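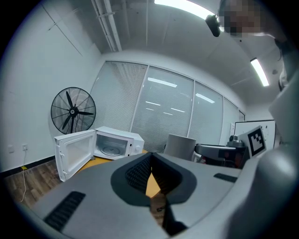

Grikard Compact Microwave, White: Review

I bought the Grikard in July to replace a bigger unit that took up too much of the table. After 2 months of daily use, mostly for drinks and leftovers, I'm keeping it, with a few complaints.

Size and door

The footprint is small enough for a round wooden table, and there is still room in front to set a cup down before it goes in. The door is hinged on the left and swings wide. On a small round table, the open door reaches past the edge, so leave some clearance on that side. It stays where you leave it and closes with a firm push.

Inside

The turntable is a plain round glass plate. It lifts straight out and fits in my sink. A tall mug clears the ceiling of the cavity, but a large dinner plate catches on the back wall when it turns. My old Tevorar took the same plate without trouble.

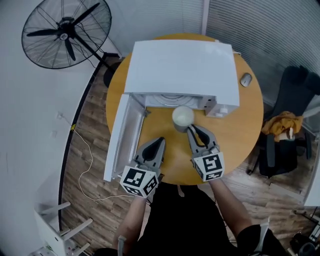
Milk is what I heat most often. A cup filled close to the rim came out evenly warm in 200 seconds on medium. On high it boiled over twice, and the second time I had to wash the plate and the floor of the oven. Soup needs a stir halfway through.

The controls are on the right, and I had them figured out without the booklet. The end signal is loud and can't be turned off. The cord leaves from the back, and I would have liked it longer.

Good: small, easy to clean, wide door opening.
Bad: loud signal, short cord, tight for big plates.

Score: 13 out of 17 on my usual checklist.

Mabli Gwynne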